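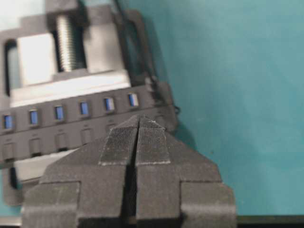 Mac Carthaigh's second feature moves to post with 13 reels still to scan

by Film Desk
in Post-Production, Cinematography, News
on Saturday, July 29, 2023

Principal photography has finished on Grurard, the second feature from the Irish director Aoife Mac Carthaigh. The film was shot on Super 16 over two blocks, the first in May and the second ending last week, and is set in a peat-cutting district during a land dispute. Aníbal Pinheiro was director of photography on both blocks.

The production exposed 459 rolls of 400-foot negative. All but 13 have been processed and scanned at Cellex, the laboratory handling the picture through to the final grade. The remaining rolls, mostly second-unit material of weather and livestock, are due for scanning in the first half of August.

Pinheiro shot the daylight exteriors on a slow daylight stock without filtration and kept a faster tungsten stock for interiors and dusk. The exteriors were rated two-thirds of a stop under box speed to hold detail in the dark ground, which tested poorly when exposed normally. No push processing was used. Two rolls from the first block showed edge fogging traced to a magazine seal. One has been replaced by a retake and the other will be used with a slight reframe.

The aspect ratio is 1.66:1. Mac Carthaigh considered 1.85:1 during tests but dropped it after seeing how much of the negative was lost at the top and bottom. "We had framed the tests with a lot of sky, and most of it went," she said. "I also wanted the houses to look narrow. They are narrow."

Scans are being made at 4K with a two-pass exposure and delivered as 16-bit files. Editing is on proxies, with sound synchronised from timecode slates. The first assembly runs well over three hours, and the editor has been asked for a cut of two hours or less by the end of the year. There are 630 shots in the current assembly, a low figure for that length — several scenes play in a single set-up, and one of them uses nearly a full roll.

Visual effects work is limited to the removal of pylons and a modern road from 12 shots. This has gone to Baek, a small effects house that also worked on the director's first feature, Harer. Grain will be removed from those shots before compositing and put back afterwards from samples of the same stock, matched by roll.

The sound mix will be 5.1. Production sound was recorded on location throughout, including the scenes on open bog, where wind made some dialogue unusable. Replacement dialogue sessions are planned for the autumn with four of the cast.

The colour grade will be done from the scans, and a photochemical print is not in the present budget. Pinheiro said he would like one struck if a festival asks for it — the negative is being conformed only as data for now, so a print would have to come from a film-out. Distribution has not been announced.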